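Notes for Session 4: Writing Instructions That People Can Follow
Evening course in everyday and workplace writing, Gistel Adult Learning

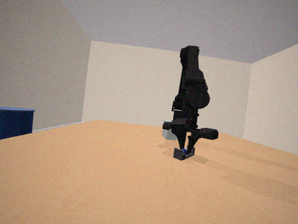 COURSE HANDOUTS / UNIT 2: PRACTICAL WRITING

Welcome back, and thank you for all the recipes, which I read over a pot of tea and thoroughly enjoyed. I got hungry twice. If you haven't had yours returned yet it will be in the blue folder by the door, with my pencil comments in the margin (do ignore the ones I've rubbed out, I changed my mind).

This session we move on from recipes to instructions proper: the leaflet in the box, the notice above the photocopier, the page you leave for whoever is feeding the cat. They look like the humblest sort of writing there is, and yet I've seen very good writers come unstuck on them.

1. Who is reading, and where are they standing?

Somebody reading a novel is usually sitting down. Somebody reading instructions is often on their knees with a torch between their teeth. They look at the page, look away, do something, and look back, and when they look back they have lost their place. Nearly everything in these notes follows from that one picture, so do keep it in your mind as you write.

Before you start, jot down what your reader already has in front of them, what they know how to do, and what they are worried about. The last one is easily forgotten. A person bleeding a radiator for the first time is worried about black water on the carpet, and if you mention the old towel in step six you have left it far too late.

2. The order of things

Put steps in the order they are done. I know that sounds too plain to need saying, but have a look at this one, from the leaflet for the Pluklow folding clothes airer, which I bought last January and still have not entirely forgiven:

"Push the legs outwards until they click, having first released the red catch."

By the time we reach the red catch we have been pushing for a good while and have said a few things to the airer. Turn it round:

"Release the red catch. Push the legs outwards until they click."

Two short sentences, and the fingers can follow the eyes. The same goes for warnings. "Switch off at the wall before you open the lid" is a little better than "Open the lid (make sure it is switched off first)", and "Switch off at the wall. Open the lid." is better still.

3. Verbs at the front

Begin each step with the thing to be done: lift, turn, fold, wait. "Wait" is a perfectly good step, by the way, and deserves a line of its own. Beginners tend to wrap the verb up in something softer, such as "you will now want to be turning the handle" or "the handle should then be turned". I understand the impulse, as it feels rude to bark at people. But a reader with a screwdriver in one hand doesn't hear "Turn the handle" as rude. Save your good manners for the opening line and the closing one.

Watch out for "should" in particular. "The light should be green" might mean that it will be green, or that you must make it green. Choose one and say it.

4. One name for one thing

At school most of us were taught not to repeat a word, and in a story that is sound enough advice. In instructions it does real harm. If you call it the lid in step two, call it the lid in step nine, and never the cover, the cap or the top. Your reader will go looking for the cap.

5. How long is long enough?

I timed myself on two leaflets. The Gosselin kettle descaling sheet is 299 words and I had finished the job without reading any of it twice. The Eleteck heating timer booklet gives 1315 words to setting the clock, and more than 585 of those come before the first thing you are asked to do. I'd rather like us to look at that booklet together, so I'll bring copies. Length isn't always the trouble - a long job needs a long page - but there ought to be something for the hands to do fairly early on.

6. Trying it out

Give your page to someone who has never done the job and then, and this is the hard part, keep quiet. Sit on your hands if you must. Each time they pause, put a small mark at that spot on your own copy. Don't help, and don't explain what you meant. Afterwards, look only at the marked places and mend those first.

For next time

Write instructions for a small household job of your choosing, in no more than 90 words, with no drawings. Changing a duvet cover is harder than you'd think; so is lacing a shoe. Please bring two copies, one for a partner to work from and one for you to scribble on, and bring whatever bits and pieces the job requires, within reason. We start at 7.15 as usual, and the kettle will be on from seven.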